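Teleoperation notes: the kitchen set, second pass

October 24, 2020

The first batch of demonstrations for the kitchen tasks went in the bin. I recorded them in April with a gamepad, one stick for the horizontal plane and the triggers for height, and the resulting policy did what I had taught it: move, stop, think, move again. A gamepad encourages you to use one axis at a time. The network has no opinion about whether that is a good idea and copies it faithfully.

The second pass uses a six-axis puck on the desk, read at 40 Hz and mapped to end-effector velocity in the base frame. The gripper is on a single button, toggled. I tried a held button for two evenings and kept opening the fingers by accident while reaching for my tea.

Everything is done in simulation for now. The simulator is Firnow, with the Hirholm kitchen pack for the furniture and a small layer of my own, called Keskin, which handles input, logging and resets. Keskin is not released and is not in a fit state to be.

Most of the work is at the island, where the arm can reach over the worktop from one side.

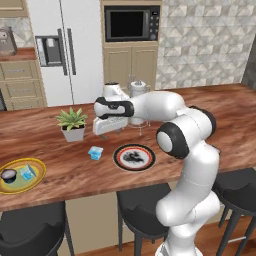 The arm over the island worktop, with the plate below its reach and the blue cube next to it.

The task I keep returning to is the dullest one: pick up the small blue cube and put it on the plate. It is useful because it is short and because the ways it goes wrong are easy to name. The plate has a raised collision rim, which I had forgotten about, and a cube released too far out tips on it and ends up leaning. I count that as a failure. The success check wants the cube's centre inside the rim and its speed below a threshold, held for 40 consecutive steps.

The plant is more of a nuisance than I expected. Its collision mesh is a convex hull, so the gaps between the leaves are solid as far as the physics is concerned, and a wrist that passes through what looks like free air will stop dead. I now approach the cube from the plate side and keep the wrist high until the last moment. The demonstrations are more alike as a result, and the policy trained on them knows less about how to recover. I have not decided whether this matters.

Some numbers. I recorded 124 attempts and kept 120. The four I dropped were logging faults, where the gripper state lagged the pose by several steps. Failed grasps followed by a second try were kept, as the retries seem to be the only place where the policy can learn to back off and look again. The longest episode runs to 513 steps, nearly all of it me trying to line up the fingers with no sense of depth.

Depth is the real difficulty with a fixed view on a flat monitor. Two things helped:

Drawing a faint vertical line from the fingertips to the nearest surface, in the operator view only. It must not appear in the recorded camera frames, or the network will happily learn to follow it.

Scaling the velocity down with height. Near the worktop the puck has a third of its usual gain. It feels sluggish for the first few episodes and then you stop noticing.

I also turned off rotation about the two horizontal axes. The gripper points down for the whole task and there is no need to let a tired hand tilt it. The logged action still has all six components, with zeros in the unused ones, so that the format stays the same when I move on to the tray.

One correction to my earlier post. I said there that pauses should be trimmed from the start and end of each episode only. Having replayed the set, I now cut any idle stretch longer than half a second, wherever it falls - except just after the gripper closes, where the fingers need time to settle. Cut that one and the policy lifts before it has hold of anything.

I showed an early version at the Hadinberg meet-up and was asked about hand-guiding a real arm instead. I would like to try it, mainly for the force you feel through the joints, but the reset time puts me off. In Firnow a reset is one key press and the cube is back on the worktop.

Next is the tray with the yellow rim. There is a second blue block on it, close to a small cup or bowl, and the fingers will have to go in at an angle, so the rotation axes come back on.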